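Search this guide Go
Posted 27 October 2019 by the Hemville set-up desk

Section 3: Setting a place on the Mistwood table

The brochure says the matte top "never marks." Don't count on it. Treat the finish as you would any painted surface.

1. Wipe the top with a damp cloth and dry it. The polish sold alongside the table is optional, and we saw no difference with it.
2. Leave the top bare for 16 hours after assembly. The leaflet claims 3 is plenty – we doubt it.
3. Turn each plate over and feel the foot ring. Set aside any that are rough.
4. Lower the plate straight down, rim level. Don't slide it into position.
5. Lift it again to move it, even an inch.

NOTE: Soft shadows on a plain top are easily taken for stains. Change the light before you start scrubbing.

CAUTION: "Heat safe" on the Jaunzems label refers to the plate. It says nothing about the table. Use a mat under hot food. 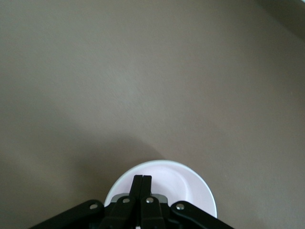
Fig. 3. Round white plate on a plain taupe surface.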